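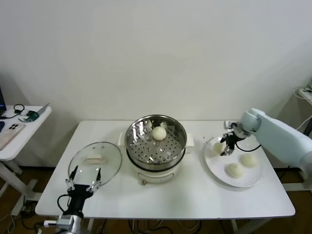

The bun job on our bench: glass lid on the left, steamer in the middle, plate on the right.

Zirnum two-arm teleop kit, reviewed by Stela Barbu
October 14, 2025

I've been wanting to write this one up since March, when the Zirnum kit landed at our little workshop in Urnby. You hold a pair of leader handles, the two arms copy what your hands do, and everything gets logged as a demonstration you can train on later. I've used three or four setups like this and none of them felt as natural (or as much fun!) straight out of the box.

The handles are the star. They're light, the travel is long, and there's just enough spring in the trigger that you can feel where "holding a bun" ends and "flattening a bun" begins. Steamed buns are my favourite test for that reason, and I've now recorded 100 episodes of them. My first 10 were woeful. After that I stopped thinking about my wrists and simply reached for things, which is a lovely feeling with a robot.

Béla Farkas, my regular offsider, had never driven an arm before and was doing lids by lunchtime. Lids are harder than they look – you need to come in low and commit.

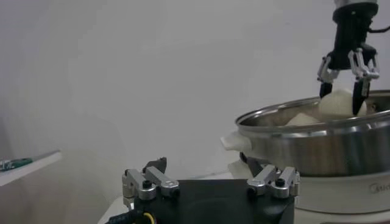

Wrist view over the pot, with the other arm's fingertips reaching inside.

The wrist cameras deserve a paragraph of their own. From the front you lose sight of your fingertips as soon as they dip behind a rim, and the wrist view gives them back to you. I keep that window biggest on my monitor and glance up at the wide one when I'm crossing the bench.

Grumbles? A few. The logging software labels both arms in nearly the same shade of grey, so I've deleted the wrong take more than once. Cable management is left entirely to you. The printed manual covers calibration in 2 pages and could use a few more, although Pilar Cabral on the support desk answered my email the same afternoon and was terrific.

I paid $675 for the leader handles and software, as we already had arms that suited. For a small team collecting its own kitchen demos, I'd buy it again tomorrow. Next up is folding tea towels, and I've already cleared a weekend for it.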